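How to Clear a Counter and Keep It That Way

Step 1. Take everything off. Yes, the mail too.

Step 2. Wipe it down with a damp cloth and a drop of dish soap. Dry it. Set a timer for 15 minutes if you're a wanderer.

Step 3. Put back only what you used this week. The bread machine has had its chance.

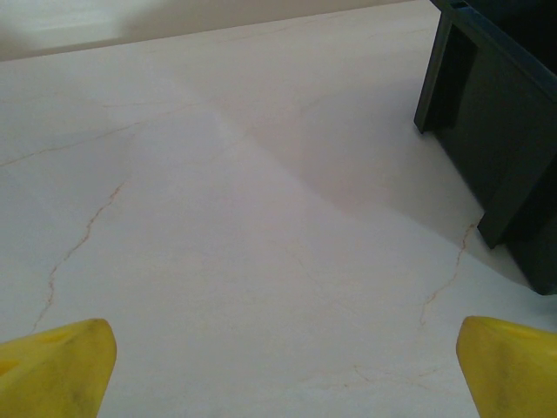 Step 4. Defend the middle. Clutter breeds there, usually starting with one receipt. Anything that stays goes off to one side, like the dark boxy piece on this pale veined surface. Repeat nightly, or at least before company.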